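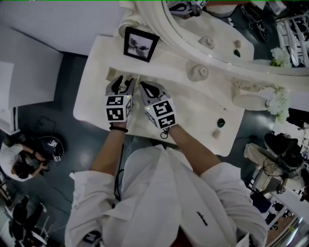 Both grippers at the vanity, a marker cube on each.

Home | Boards | Hardware Help | Members | Log in

Right gripper drops out mid-recording, light stays green

Tyra Brekke
Hello everyone, and sorry if this has come up before (I did search, I promise!). We record tidying tasks with a pair of handheld grippers, and on the Skornard set the right one keeps losing tracking when I reach toward the back shelf. The little light stays green the whole time, so I only find out afterward, when the path jumps sideways. It spoiled 12 takes before lunch. The left one is fine. Where would you kind people start?

Share (2) | Print | E-mail this page

Saron Wako
Oh, I feel for you, we lost most of June to something very like it! I'd look hard at that big mirror. Ours was giving the tracker a second, backward copy of the cube whenever the hand got close to the glass. Hang a plain bedsheet over it and do a couple of reaches, and if the jumps go away you have your answer. On our grippers green only means power, so I wouldn't put much faith in the light. Do check your cable too, and keep any slack off the floor where feet can find it.

Gholamreza Khosravi
Had this on a Wolde. Restarted it and it went away.

Comments (2)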